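We use cookies to remember which pages you liked best. Ask a grown-up before you press Accept.

Why does your bed feel cold when you first get in?

You know the feeling. You've brushed your teeth, you've said goodnight to everybody (and to the cat, twice), you jump into bed and — brrr! It's like climbing into a fridge. Then you lie there with your knees tucked up, and a little while later you're as warm as toast and wouldn't get out for anything. So what happened? Did somebody switch the duvet on?

A duvet hasn't got a switch, or a battery, or a tiny fire inside it. It can't make any heat at all. The heater in your bed is you!

Your body is making heat all day and all night, even when you're fast asleep and dreaming about biscuits. It gets the energy from the food you eat, and it keeps your insides at nearly 37 degrees. Your bedroom is usually a good deal cooler than that, and heat always likes to travel from warm things to cooler things. So when you get into bed, your heat starts leaking out into the sheet, the pillow and the duvet, and for a few minutes you feel chilly while you warm them all up.

Now for the clever part, which is air. A duvet is stuffed with feathers or fluffy fibres, and in between all that fluff are lots and lots of little pockets of air. Air that can't move about is very good at slowing heat down. Your heat tries to get out, bumps into all those still little pockets, and has a very slow journey of it. Grown-ups call this insulation (say it like this: in-syoo-LAY-shun).

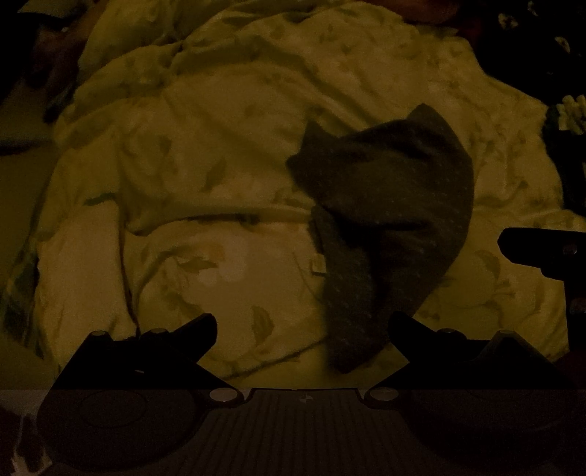
Birds knew about this long before we did. On a cold morning, have a look for a robin or a sparrow on a fence, and you may see one puffed up as round as a ball. It hasn't eaten too much breakfast! It has lifted its feathers to trap more air, so really it's wearing its own duvet. Your body has a go at the same trick when you get goose bumps. All the tiny hairs on your arms stand up, but we have so little hair these days that it doesn't help us much.

Try it yourself

You'll need two jars with lids, a woolly scarf and a grown-up to pour the water. Thulani Kekana, who is 10, tried this one for us in his kitchen, and his sister, who is 11, was in charge of the clock.

Ask your grown-up to fill both jars with warm water from the tap. Wrap one jar in the scarf, nice and thick, and leave the other one bare. Wait for 29 minutes (you could draw a picture of a puffed-up robin while you wait), then open both lids and dip a finger in each. Which one is warmer? Thulani then wanted to try it with ice cubes, and you might like to as well. Have a guess first whether the scarf will make the ice melt faster or slower — the answer surprises lots of people!

Written by Marlies Gisler for Shezi, the page for curious children.

Contact us | Copyright Shezi | Back to top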